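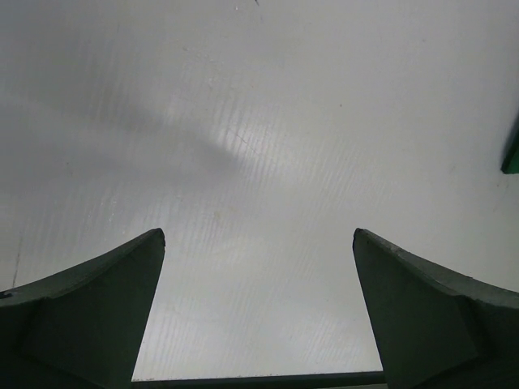 How often should a wooden cutting board be oiled?

Once a month suits most boards that get used every day, and a brand new one likes a coat every week for the first month or so. If a few drops of water sit up in beads on the surface, the board is fine for now. If they soak in and leave a dark spot, get the oil out.

I get this question more than any other, usually from somebody who was given a nice board as a wedding present and has been a little afraid of it ever since. Please use it! A board that lives in a cupboard dries out just as surely as one that gets chopped on, and you'll have missed all the fun. Mine is a big maple slab from Pedwood that I've had for 6 years, and it has seen more onions than I care to think about.

What oil to use

Food-grade mineral oil, the plain kind from the drugstore. It doesn't smell, it doesn't go bad, and one bottle lasts ages. Olive oil and ordinary vegetable oil turn sticky and sour in the wood after a while (I learned this with my mother's bread board, and it took me a whole afternoon of scrubbing to put right). If you like a bit of shine, a board cream with beeswax in it goes on nicely over the top. I've used the Drorik one for years and am now halfway through a tin of Grurnine, which is softer and easier to spread in a cold kitchen.

How I do it

Start in the evening, after the dishes, with a board that has been dry since the night before. Warm the bottle in a bowl of hot tap water for a few minutes. Pour a puddle about the size of a pancake in the middle and push it around with a folded piece of old T-shirt, going with the grain. Do both sides and all the edges, and be generous with the end grain — it drinks more than you'd think. Then stand the board up on a rack or a couple of spoons and go to bed. In the morning, wipe off whatever is left until it no longer feels greasy under your hand.

Oiling only the top is the most common mistake I see. One side takes up moisture and the other doesn't, and before long you have a board that rocks every time you slice a carrot.

Onion and garlic smells

Scatter a handful of coarse salt over the board and scrub it with half a lemon, cut side down, squeezing a little as you go. Leave it for five minutes, scrape off the gray slush, rinse quickly and dry it right away with a towel. For beet stains I do the same with baking soda and a few drops of water. It won't take out the very old ones, and I've made my peace with those.

Fuzzy or rough patches

Wiesława Stępień wrote in May to ask about a board that had gone furry after a good wash. That's only the grain standing up. Let it dry fully, rub it lightly with fine sandpaper, wipe off the dust and oil it again. Deep knife grooves need coarser paper first and a good deal more patience.

And do keep it out of the dishwasher, even on the gentle setting. Sang-wook Maeng sent me the sad story of a lovely walnut one that came out in two pieces. He glued and clamped it, and it now serves as a stand for houseplants.

Next month I'll get to wooden spoons, which want much the same treatment but in a tall jar.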